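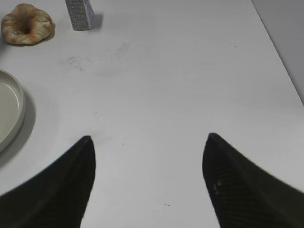
Gripper open over the work table, view from the wrist camera.

Otudton Table Recording Kit, by Wondow. The kit records a grasping task while your operator guides the arm, and each try is saved as one episode for training.
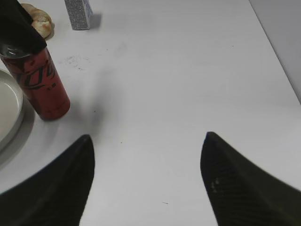

We recommend 200 episodes for every new task, with the objects moved between tries. Colour settings are kept the same for the whole batch.
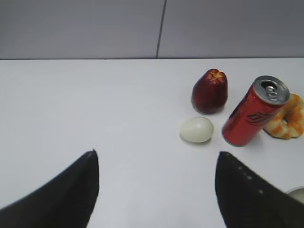
The Murthy software then sorts the files and marks the failed tries. Part no. 1922, spare fingers sold apart. Next delivery in July.

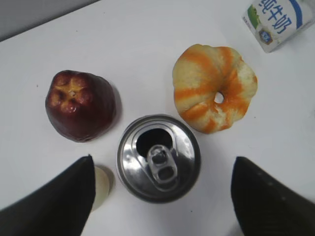

Fingers on both sides of a drink can, milk carton behind.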